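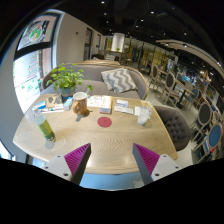

The round table by the grey sofa, with the red coaster still free.

I promised in June that I would write more about small things and less about my work, so today the subject is a café table. I have spent many mornings at this kind of table since I moved here, and I have started to have opinions about it.

The café is called Nallarum. It is 452 steps from my door, I counted once when my phone was dead and I had nothing to listen to. I go there at nine, when the office people have already taken their coffee away and the mothers with prams have not come yet. My friend Jaanus Rätsep comes too when he has no lessons. He prefers Brulletti, on the other side of the bridge, because the cake is bigger there, but at Brulletti the chairs are metal and after one hour I cannot feel my legs. At Nallarum there is a long grey sofa with a curved back, and a cushion with a zigzag pattern which I always put behind me. Jaanus takes the armchair with the buttons. We have never discussed it.

What I want to write about is how quickly a table becomes full. A café table is clean for perhaps one minute. Then the cups come, and the bottle, then the papers out of somebody's bag, then a packet of something, and the plant was there before all of us and it does not move. I like the plant very much. It has round leaves, a fresh green, and it leans towards the sofa as if it wants to hear the conversation. But it takes the place of one whole plate.

In my country we say that a guest should see the wood of the table. My grandmother meant by this that you must clear away before you bring anything new. I did not understand her when I was 13 and had to carry everything to the kitchen and back again. Now I say the same sentence to Jaanus and he answers that in a café it is the job of other people. I do not agree with him. The girl who works in the mornings has 16 tables and a staircase.

So I have a small system, and I will describe it in case it is useful for somebody. Papers and boxes go to the back, near the plant, where no elbow comes. The menu stays open only until we have ordered. Mugs go on the left, because Jaanus speaks with his right hand and he speaks a lot. The cold drink with the lid and the straw can stand far away on the right side, as it is the only thing on the table which can fall without a tragedy. And in the middle, on the red coaster, stands the water.
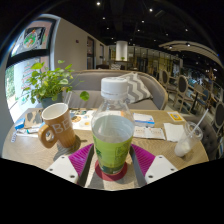

I insist on the water having the best place. Coffee you remember by yourself, but water you forget, and then at four in the afternoon you have a headache and you blame the weather. When the bottle is in the middle, I drink from it each time I look up. Jaanus calls this my pharmacy. He drinks 2 coffees and nothing else, and he sleeps badly, and he says these facts are not connected.

The coaster is also important to me for another reason. The wood of this table is pale, with a fine herringbone pattern, and it would be a pity to have rings on it. I asked the owner once if I could buy such a table. She told me that she did not know any more where they came from, maybe from Trundton, the warehouse that closed. I looked on the internet for some evenings and found only square ones. At home I have a square one already, and the corners are always in the way.

Next week I will try the new place, Bite, which has opened near the post office. The window looks nice and they have bread from their own oven. I only saw from outside that the tables are very small, so I will go without Jaanus the first time and take one book. If there is a coaster I will write about it.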